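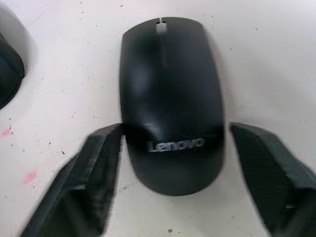
A black computer mouse on a white tabletop

Section 4. Logging Real People and Legal Notices in Jedard

Applies to: Jedard desktop, production office accounts
Last revised: 2026-09-29

By the time you reach this section you should have your production set up (Section 2) and at least one draft of the script brought in (Section 3). If you haven't done those yet, please go back and do them first, and come find us here afterward. The steps below will still open without a script, but you'll be typing in every scene number by hand, and we wouldn't wish that on anyone with a shooting schedule to keep.

What follows is for films and series that portray real people, living or dead, under their own names or under names that fool no one. It covers building the portrayal list, attaching paperwork to each person, and what to do on the day an envelope arrives from a lawyer or a court. We've tried to write it for the coordinator at the desk, who is very often doing this for the first time.

4.1 Building the portrayal list

1. Open your production and choose People, then Portrayals.
2. Click Scan Script. Jedard reads the current draft and suggests every name it thinks might belong to a real person.
3. Go down the suggestions and mark each one Real, Fictional or Not Sure. Take your time over this. A long political drama will throw up plenty of passing mentions (a senator named in a news bulletin, a judge whose portrait hangs on a wall), and they all belong on the list.
4. For each name marked Real, choose Speaking, Silent or Mentioned Only.
5. Click Save List. The list now carries the draft number it was made from.

Note: Our training production, Vondusville, follows a small-town mayor through a recall election. Its first scan suggests 27 names, and 13 of them turn out to be real people. If you are learning on Vondusville and see different numbers, you have probably opened the second draft, so switch back to the first under Script, then Drafts.

Note: Not Sure is a perfectly good answer. Anything left there goes into a separate folder for your clearance attorney, and it won't hold up the rest of your list.

4.2 Attaching releases and source notes

1. From the Portrayals list, click the person's name.
2. Under Papers, click Add and pick the kind of document: signed release, life rights agreement, court transcript, published book, news report or interview.
3. Drag the file into the box, or click Browse and find it on your computer.
4. Type a source note saying which scenes the document supports. The note box holds 1,000 characters. For anything longer, attach a separate page.
5. If the document has an end date — many life rights agreements do — enter it in the Expires box. Jedard will show a yellow flag on the person's name when that date gets close.
6. Click Done.

You can attach as many papers to one person as you like. The Vondusville file holds 1,472 pages once everything is in, and it still opens without any fuss on an ordinary office computer, though the very first search after a big upload can be slow. Go and get a coffee, it will be there when you come back.

Caution: A signed release does not cover scenes written after it was signed unless the release says so. Jedard can't read the terms for you. When a new draft adds scenes for someone who already has a release, the name turns gray and stays gray until a person on your team opens it and clicks Reviewed.

4.3 Recording a notice, complaint or court paper

Sooner or later somebody may object, sometimes to the finished film and sometimes to nothing more than a trailer or a poster. It can be a friendly letter, a demand from a lawyer, a complaint made to the police, or papers from a court. They all go in by the same door.

1. Choose Legal, then New Notice.
2. Enter the date you received it. There is a separate box for the date printed on the paper, and the two are often different.
3. Pick the type: letter, lawyer's demand, police complaint, court filing or court order.
4. Enter the names of everyone it is addressed to or brought against. Actors, writers and producers may all be named together, so please copy the whole list, even when it runs over the page.
5. Link the notice to the matching entries in your Portrayals list.
6. Scan and attach every page, including the envelope and any blank backs.
7. Click Lock and Send. A copy goes to each person listed under Legal Contacts.

Caution: Once locked, a notice cannot be edited or deleted by anyone in your office. If you find a typing mistake, add a correction underneath with Add Comment.

Caution: Do not reply to the sender from inside Jedard or from your own email. Leave that to your attorney. Court papers usually come with a deadline, so telephone your legal contact as well as sending the copy.

4.4 Freezing scenes and publicity

If your attorney asks for a hold, open the notice, click Hold, and tick the scenes, trailers or posters affected. Held items show a red bar in the schedule and drop out of the Mamau publicity export until the hold is lifted. Only a user with the Legal role can lift it.

Holds don't travel to material you have already sent out. Cinemas and newspapers that have your trailer will need to be contacted directly, and the Sent Items report under Publicity gives you the addresses.

4.5 If something looks wrong

Scan Script finds no names: check that the draft was brought in as text. A script saved as pictures of pages has to go through Convert first.

The same person appears twice: tick both entries and click Merge. Nicknames are the usual culprit, along with married names.

Lock and Send is grayed out: the received date or the type is missing, or no one has been added under Legal Contacts.

A legal contact didn't get the copy: look at the delivery line at the foot of the notice and confirm the address, then click Send Again. Each attempt is kept in the record.

For anything else, write to Charmaine Kekana on the Tshabalala support desk through Help, then Ask a Person, and include your production name and draft number. Please leave the legal papers themselves out of the message.

Continue to Section 5, Disclaimers and End Cards.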